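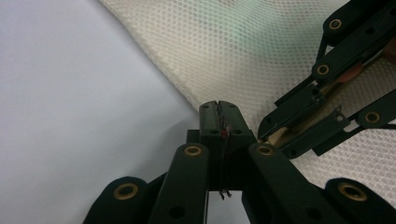
# Bimier, la pince à main de Brodon : vue en démonstration, pas encore convaincu

J'ai passé un après-midi à la journée portes ouvertes de Brodon, février 2026, pour voir la Bimier dont on me rebat les oreilles depuis l'automne. Rappel pour ceux qui arrivent : c'est une pince qu'on tient à la main pour enregistrer des gestes, lesquels servent ensuite à entraîner un bras. La brochure promet « le textile enfin maîtrisé ». Bon.

La démonstration était menée par Danylo Moroz, sympathique, patient, et visiblement rodé aux questions pénibles. Au programme, du tissu : un lisse, lavande très pâle, et une maille crème à petits trous hexagonaux. Le choix me paraît malin, parce que la maille donne beaucoup de prise. J'aurais voulu voir un satin ou une doublure qui glisse. On m'a répondu que c'était « prévu ».

## Ce qui tient la route

La mécanique, d'abord. Des biellettes noires mates, des œillets en laiton aux articulations, rien de caché sous un capot. J'aime pouvoir regarder un pivot avant de lui faire confiance. En main, le jeu latéral est faible et la fermeture progressive. Mon poignet a tenu 15 minutes sans se plaindre, ce qui est mieux que la vieille Olora de notre atelier.

## Ce qui coince

Le volume, surtout. Dès qu'on s'approche de l'étoffe, les bras occupent une bonne partie du champ de la caméra, et je me demande ce que le modèle apprend vraiment d'un pli à moitié masqué. Moroz assure que cela ne gêne pas. Peut-être, mais je n'ai vu aucun essai comparatif.

Les chiffres ensuite. L'affiche annonçait 267 gestes enregistrés pour la tâche de pliage. Combien par personne ? Sur combien de tissus ? Pas de réponse claire. Et quand le bras a pris le relais, on nous a montré 13 essais, sans fiche de résultats à emporter — j'ai noté les ratés moi-même, au dos du programme, et j'en ai sûrement manqué.

Le prix, enfin : 2 072 euros hors taxes, logiciel Mykhailiuk non compris. L'abonnement est « sur devis », formule que je déteste.

## Mon avis

À ce tarif, j'attends un prêt d'une semaine avec nos propres chutes. La demande est envoyée. Si vous travaillez des matières qui accrochent un peu, allez l'essayer, la prise en main vaut le déplacement. Pour de la soie ou du jersey fin, gardez votre budget pour l'instant.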